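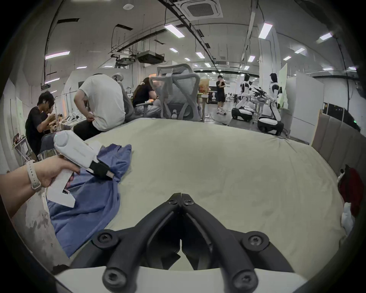

From: Iveta Šťastný
To: Drovbridge Hockey supporters list
Date: February 2022
Subject: Re: Away trip to Walulus, and are we ever going to fix the power play

Radoslava Havlíček wrote:

> Hi all, the bus for the Walulus game is filling up but there are still
> seats at the back. Leaves from the rink lot at noon, same as last time.
> Also, can somebody who was at the Wimumum game tell me what happened in
> the second period? I had to listen on my phone in a parking garage and
> the feed kept dropping. I heard "shorthanded" and then nothing and then
> people booing. Was it as bad as it sounded? And is it true they moved
> Havlíček up to the first line? (I'm his aunt, I'm allowed to ask, and
> he doesn't answer my texts.)

Put me down for a seat, please, and one for my brother if he gets his shift swapped. I'll let you know on that.

OK, the second period. Yes, it was that bad. We came out up a goal and looked great for the first few minutes, lots of jump, winning every race to the corners. Then we got a power play and it all went sideways. They've got that setup now where everybody stands still and waits for the point shot, and Wimumum had clearly watched some tape because their forward just cheated up high, picked off the pass at the blue line and was gone. Nice finish too, I have to give him that, high glove side. The booing was for the next power play, when we never got it out of our own end!

And yes, your nephew was up on the first line from the start of the third. He looked good! He had 3 shots in his first couple of shifts and drew the penalty that led to the tying goal (which came four seconds AFTER the power play ended, so officially we're still scoreless with the extra man this month, ha). He's quicker than the guy he replaced and he goes to the net, and I don't see why you'd move him back down. Final was 3-3 after overtime and then we lost the shootout, so we got a point out of it at least.

I'd have one of the kids running the half wall on the power play and let him shoot. What have we got to lose? My brother thinks it should be four forwards and one defenseman, but he also thinks we should pull the goalie with five minutes left in every game, so take that how you like.

The building was pretty full by the way, and our end was loud. I walked down at the second intermission and the lady at the ticket window told me 163 of ours had come through the away gate. For a weeknight in February with that wind I think that's terrific. It took forever to get out of the lot afterward, but everybody was in a decent mood considering.

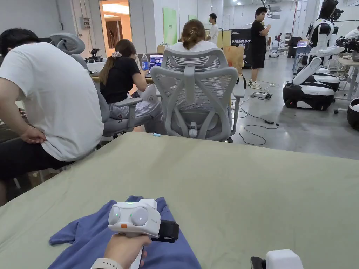
Blue cloth on the green table

A few things about the Walulus trip, as I did the last one. Their rink is freezing, much colder than ours, so bring a blanket to sit on. The concession stand on the visitors' side only takes cash and runs out of coffee by the first intermission. If you want to see warmups go in by the north door, the line is shorter. And please can we not start the drum until the anthem is completely over this time? The usher was nice about it but I don't think he'd be nice twice.

Radoslava, do you need the seat money before the day or can I hand it to you on the bus? I've got your old scarf in my car too, you left it under the bench at Wimumum last season and I keep forgetting to mention it.

Go Drovbridge!

Iveta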